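# Old hotel key card with trees on it - keep, toss, or is there a use for these?

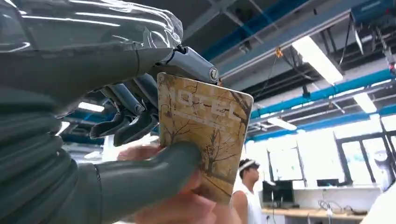 Clernari replied before I had finished typing the rest of this, wanting to know whether it was a door key or a loyalty card, and whether I had checked my wallet for more of them. Fair. I'm adding what I should have put in to begin with.

It's a card with rounded corners, tan and brown, bare trees printed all over it, and HOTEL across the top in big white stencil letters. There's a line of small white text below that. I assume it opened a room once. I have stayed in a lot of places with trees outside and I can't tell you which one this was, which is a little sad considering what I must have paid for breakfast.

I'm clearing out a desk drawer that has been closed, in the spiritual sense, since we moved in. Most of it was easy. Dead pens, a charger for a phone I no longer own, a warranty booklet for a toaster that died well outside its warranty. Then I got to the cards and stalled. There are several room keys in there along with store cards, an expired museum pass, and a library card from a town I lived in for one winter.

What I'd like to know:

- Is there anything personal stored on a hotel key? My brother-in-law says your full name, home address and credit card number are all on the stripe, and that he read this somewhere. He reads a lot of things somewhere.
- Was I supposed to give it back? Will anybody care at this point?
- Can it go in the recycling with plastic bottles? My town's leaflet covers yogurt cups in great detail and skips cards entirely.
- If I keep the nice-looking ones, how do people store them so they don't just become a different drawer?

I like the trees. I'd rather not throw that one out. The others can be reasoned with.

Posted September 23, 2018 by **drawer_of_shame**

---

**Waston**

I worked a front desk for 7 years, at two places you wouldn't have heard of, and I have encoded more of these things than I care to remember, so let me take these in order.

**What's on it.** The brother-in-law story has been going around for a long time. We got asked about it at check-in, usually by someone holding up a line. On the systems I used, the card got a code for the lock, the dates of the stay, and sometimes a flag for extra doors like the pool or the parking garage. There was no field on the encoder screen for a home address. Your payment details lived in the booking system, which was a separate headache with its own password that expired every time I went on vacation.

I can only speak for the systems I used. Some resorts let you charge drinks to the room with the key, and even there, as I understand it, the card points to your room account and the register looks up the rest. If you want to be careful anyway, cut it up. A pair of kitchen scissors costs you nothing and lets your brother-in-law sleep.

**Whether it still opens anything.** I'd be amazed. The code is normally set to quit at checkout time on the last day, which is why people who go back up for a forgotten phone charger end up standing in the hall in their socks. When the next guest uses their new key in the lock, the old one is usually knocked out as well. Please don't go and test it.

**Whether they want it back.** We had a box on the desk for returned keys. Maybe half came home. The rest went off in coat pockets to begin new lives. We reused the good ones, wiped down and re-encoded, until the printing wore off or the stripe gave up. We ordered them 2000 at a time and I never once saw a manager chase a guest for one. If it were a real metal key on a brass tag, I'd tell you to mail it. For a card, a stamp is generous.

One exception: if the place is small and the card is made of something fancy, they may appreciate it. One of my two hotels went through a phase of thick wooden keycards that looked wonderful and snapped in the slot. We did want those back, mainly so we could stop handing them out.

**Recycling.** I'll leave that to somebody else. My experience is limited to the trash can behind the desk.

One thing you didn't ask. If you don't know where it's from, try the small print. Ours had the phone number on one side and an ad for a pizza place on the other. The pizza place outlasted the hotel.

*Comment from drawer_of_shame:* I checked the small line with my reading glasses and then with my other reading glasses. I'm no further along. I have now told my brother-in-law about the lock code and he says that's what they want you to think.

*Comment from Waston:* It is, in fairness, what I want you to think.

---

**Mendonça**

just throw it out?? its a piece of plastic. I did my whole desk in an afternoon with one bag. put on music

*Comment from Clernari:* They said they like the trees.

*Comment from Mendonça:* then keep it. still dont see the problem

---

**Bisto**

Recycling and storage, then, as those are the two I've made mistakes with.

**Recycling**

Most key cards I've come across are PVC, the same family as bank cards and gift cards. Curbside programs around me won't take it. It's the wrong plastic to mix with bottles, and a flat little card tends to slip through the sorting equipment and wind up in with the paper, where it's no use to anyone. Your leaflet leaves it out, so I'd call the number on the leaflet. I called mine. I was on hold for a while, and then a very patient woman told me "no" and asked if there was anything else.

Things to try before the trash:

1. Ask at the desk next time you stay somewhere. If it's the same hotel, hand it in. If it's another chain, they can't use it, and they'll be polite about that.
2. Look for a mail-in or drop-off program that takes gift cards. Read the list of what they accept before you pay postage. Some want a minimum weight, and you'd have to travel a great deal to reach it.
3. Check whether yours is paper. More and more are. If the edge looks fuzzy or layered and it takes a crease like a postcard, it might be heavy cardstock. That still doesn't make it recyclable if there's a chip sandwiched inside, so ask about that too. I'm sorry, I know this is a lot of homework for a card.

For the ones without trees: they're very good at scraping. Burnt cheese on a baking sheet, candle wax on a table, the old inspection sticker on a windshield, ice if you've lost the real scraper and are late. I keep 2 in the glove compartment and 1 under the sink. They work for smoothing shelf liner as well, and for spreading wood filler if you don't mind that being the card's final job. They aren't good for opening locked doors, whatever the movies say. I bent 4 of them on my own back door before I called my neighbor, who had my spare.

**Storage**

You're right to worry about the second drawer. I had one. It was a shoebox, then a nicer box, and at no point did I look inside either of them for pleasure.

What worked in the end was the kind of binder page made for trading cards. In my experience a standard key card is a bit wide for the tightest pockets, so take one to the store and try it before you buy the pack. Get the kind labeled acid-free and PVC-free. The cheap soft ones can go sticky over the years and lift the printing, and then you have a lovely picture of trees on the inside of a plastic sleeve and a blank card.

Before they go in:

- Wipe them with a barely damp cloth and dry them. Skip rubbing alcohol on printed ones. I lost an entire beach that way, palm first.
- Peel off any stickers slowly, with a hair dryer on low. Low. They curl.
- Write where and when on a slip of paper and tuck it behind. Don't write on the card itself in ballpoint, it either won't take or it'll dent right through.

If you don't remember the place, leave the slip blank or put a guess with a question mark. I have one that says "somewhere with a bad elevator?" and it bothers me less than I thought it would.

Or skip the binder and stick the tree one up where you'll see it. Small frame, corner of a mirror, fridge. Use a magnet clip or a bit of removable putty. Double-sided foam tape holds beautifully and then takes the picture off with it when you change your mind. A single card also makes a decent bookmark, though a stiff one will stress the spine of a paperback if you leave it in. I used one in a cookbook for over a year and it's now permanently a cookbook about lentils.

My own rule is that each trip gets to keep one thing. Card, ticket stub or matchbook, and the rest goes. It's an arbitrary rule and I break it every November when we visit the in-laws and their gift shop situation. It did empty the shoebox.

*Comment from drawer_of_shame:* Thank you, this is more thought than I've given to some jobs. The plain ones are under the sink now and one has already been used on a baking sheet. The trees are on the fridge with a clip. I called the number on the leaflet and got a recording that gave me the yogurt cup information again.

*Comment from Clernari:* And the wallet?

*Comment from drawer_of_shame:* Two more. One was for a gym.

*Comment from Bisto:* Gym cards scrape just as well.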